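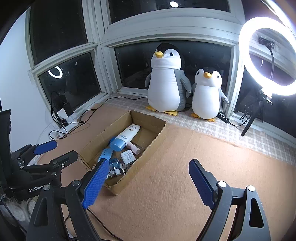 Home Tidying Small Spaces Recipes About

7 October 2025
By Harpreet Perron

I love a junk box. I really do! Some people have a junk drawer, but my drawers are full of actual junk (ha), so the small homeless things go in a shallow cardboard box, and every October I tip the whole lot out and start again.

This year's box was a good one. A white tube with a blue cap and AQUA on the label, a little pink and white tube, a white charger, and a light-blue plastic bracket with holes in it that I have moved between three apartments without once finding out what it belongs to. I still can't throw it away! There's a clear blue faceted thing in there too, like a little piece of glass, and I'm keeping that one purely because it's pretty.

My method is very simple. Tubes go to the bathroom shelf, chargers go in the Garkska pouch with the cables, and anything I can't name gets one more year. I set a timer for 24 minutes — long enough to get somewhere, short enough that I don't start reading old receipts — and put on a Samonte record, and off I go.

The windowsill was next, and I was so looking forward to it. My two plush penguins live there on the white checkered mat, the big one and the small one, right by the ring light. I bought the small one at the Ravudier market because the big one looked lonely, and now I can't imagine the sill without the pair of them! The cables are my next project. They run all down the sill and I'd love to get them clipped out of the way before the weather turns and I'm sitting there with my tea every morning.

If you have a favorite cable clip that doesn't pull the paint off, please tell me in the comments!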